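4/15/24, desk tidying, two arms

Changed the replanning step today from 801 ms to 400 ms, with the Okora weights left as they were. The right arm is much calmer when it brings the pen to the notepad. The left arm I trust less near the laptop.

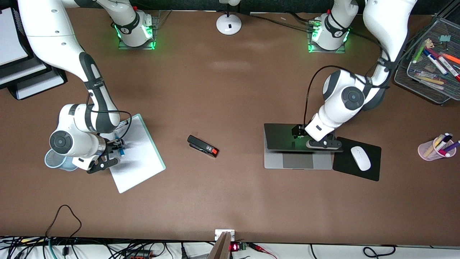
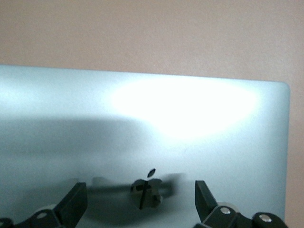 R. Fuentealba

The glare on the lid is my first suspect — in the wrist view it goes nearly white. I will lower the exposure by 2 steps and repeat the 80 trials before I touch the Clitell planner again. Please do not move the lamp until then.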